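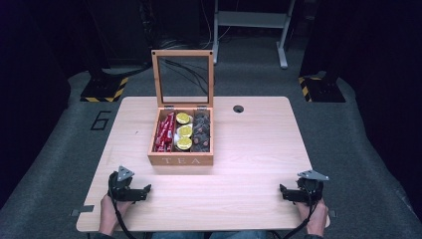
Wooden Tea Box with Glass Lid - Is It Worth the Counter Space?

By Larysa Zhuravel, August

I have never been convinced by tea boxes. Tea comes in a box already, with the name and the steeping time printed on it, and then somebody sells you a second box to put the first box's contents in. So when Holovko added one to its kitchen range I asked for it mostly so I could say no to it. After 16 weeks of daily use my answer is a grudging maybe, and it depends a lot on what kind of tea you drink.

What you get

The Holovko Tea Box is a hinged wooden case with a glass panel in the lid and thin wooden dividers inside. TEA is engraved across the front in widely spaced capitals, in case a glass lid with tea under it left you in any doubt. I could do without the lettering, but it's light enough that from across the kitchen you won't notice it. Two small metal hinges hold the lid on at the back.

The product sheet says the box holds "up to 33 servings." I don't know whose servings those are. With flat paper envelopes you might get close if you pack them hard. With pyramid bags you can forget it. Take any capacity number on a tea box as the best case, measured with the thinnest bag the company could find.

The lid

The lid stands up by itself when you open it all the way. I give Holovko credit for that, having owned a cheaper box whose lid fell on my knuckles every morning. You need some clear room behind the box, though. Push it flat against a backsplash and the lid may not get past vertical, and then it will want to come forward again.

Glass is a mixed blessing. You can see what's running low without opening anything, and guests like it. But glass shows fingerprints, and it lets light in. Tea doesn't care for light. If your kitchen gets strong sun, keep the box in the shady corner or keep your good tea in a tin. The sales copy calls the glass "protective." It protects against dust, I'll grant them that.

What fits in the compartments

The dividers make three columns, and I'd suggest giving each column to one shape of thing.

Flat wrapped packets do best. Stood on end and packed tight, like the red ones on the left in my setup, they stay up and you can flick through them like index cards. Take out half of them and the rest start to slump, so this column looks good only when it's close to full.

Pyramid bags are the problem. They waste space and they tumble over each other, and the tags wander off to wherever they like. Mine are a very dark tea and the right-hand column looks like a coal bin. They do fit, and nothing gets crushed when the lid is down, but if you want the one at the bottom you'll be digging for it.

The middle column I've given over to round, flat pieces with a lemon-slice face, lined up from back to front. They're the prettiest thing in there. Anything round and flat will sit nicely in a narrow column. Real cut lemon should stay well away from bare wood, and I only mention it because the Holovko leaflet shows some.

Where to put it

The company says the box is "at home on any surface." It looks best on a pale table with not much else on it, and I suspect every box does. Pale wood grain forgives crumbs and the odd speck of loose tea. It doesn't forgive drips from a used bag, so keep a saucer next to the box from day one.

If your table has a cable hole near the back, like the round one on mine, set the box to one side of it. You'll want that hole for the kettle cord, and you'll want the kettle a good arm's length from the wood. Steam and thin wooden dividers are not friends. I keep 27 inches between them, which is simply how far apart they ended up.

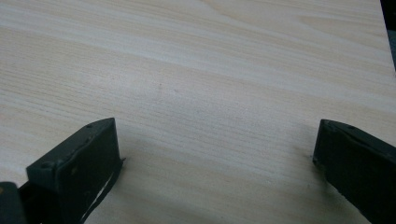
Will the bottom of the box scratch a wood table?

It can, if you slide it. Lift the box when you move it, or stick felt pads under the corners, which cost next to nothing at any hardware store. Mine came without pads, and at this price they should have been included.

Cleaning

Empty it, turn it over, tap it, and go around the compartments with a dry pastry brush. The corners collect tea dust like you wouldn't believe. The leaflet wants you to do this weekly. I've done it twice since the box arrived and feel fine about that. Wipe the glass with a barely damp cloth and dry it right away so water doesn't run into the frame. Don't put oil or polish inside. Tea picks up smells faster than almost anything else in the pantry, and furniture oil is a hard taste to get rid of.

How it compares

Flareo makes a similar box with a solid lid. It's better for the tea and worse for looking at, and I'd choose it for a sunny kitchen. The Halier one has 8 small compartments in place of long columns. That sounds useful until you try to get large fingers into the back row. It's well made, but I gave it away.

You could also use a shoebox lid and a few strips of cardboard. I did, for years, and the tea tasted the same.

Who should skip it

Skip it if you drink one kind of tea. Skip it if you buy loose leaf, because there's nothing here that seals. And skip it if you're buying to keep tea fresh - unwrapped bags will go stale in a wooden box about as quickly as they would on a shelf, whatever the leaflet says about "natural preservation."

If you keep three or four kinds, mostly individually wrapped, and people come over and you're tired of holding out a fistful of crumpled packets, then fine. It does that job well. I would wait for a sale. Fundham Kitchen Supply stocks it and tends to mark down its wooden goods before the holidays.

Holovko Tea Box, glass lid, engraved front. Shipped assembled. Dividers are fixed and can't be taken out.

Last updated: August

Related items
Flareo Solid-Lid Tea Chest
Halier Eight-Compartment Box
Holovko Sugar and Stirrer Tray
Fundham Felt Pads, Pack of 16
Do You Need a Kettle Stand?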